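The half-time show nobody asked the coach about

Xiaoyan Lu has heard the pitch before. A club has a quiet crowd, somebody in the office hires an act for the interval, and by the next morning the act is being credited with saving the season. She coaches the women's basketball side at Mondach and would like to see some evidence.

"We had the acrobats in April," she says. "Lovely people. We were 8 points down when they came on and 8 points down when they went off. Then I read that they had lifted the building."

The club's case rests on the gate. The hall holds 400 for basketball, and the office says the nights with a booked act have done better than the nights without. Lu doesn't dispute the tickets. She disputes the reason. Most of those nights, she points out, were against sides from down the road who bring their own supporters, and you could put a man with a kazoo on the centre circle and still fill the away end.

"Pick a wet night against somebody dull, put the dancers on then, and come and tell me what happened. They won't do it. I've asked."

Laimutė Butkienė has booked the acts for two seasons, and she laughs when this is read back to her. "Xiaoyan thinks the crowd comes for the zone defence," she says. "Some of them do. I've met them."

She is less breezy about the numbers. The club sent out a survey after the last home game and got 56 replies, of which most were kind about the entertainment. Asked whether the people who fill in a survey about half-time shows might be the people who like half-time shows, Butkienė says yes, probably, and that she would like a better one. It would cost money. So do the acts, and she won't say how much.

What bothers Lu more is the floor. After a troupe from Odimora performed, her players came back out to find tape marks near the free-throw line and powder on the boards. The restart was late. "I've got a guard with a bad ankle and she's skating," she says. Butkienė accepts that one. Acts now have to bring their own mats, and powder is banned - though the rule was written after the event, which is how most rules at Mondach seem to get written.

Neither woman expects to win the other round. Lu would keep the junior exhibition games, which cost nothing and which the parents come to anyway. Butkienė wants a longer interval. She has not yet put that to the league, and it is hard to imagine the league being keen.

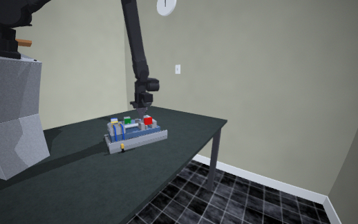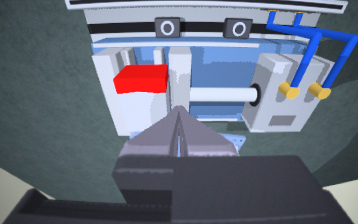
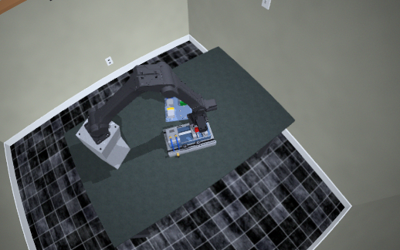
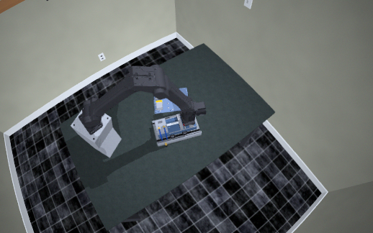 What happens next season

The first booking has already been made, a drumming group, and Lu found out from the poster. She has asked for the drums to stay off the playing area. Butkienė says they will, mostly.

The office is talking of an 84 per cent full hall as its target. Lu asked where the figure came from and was told it felt achievable. "So that's science, then," she says, and goes off to put the cones out.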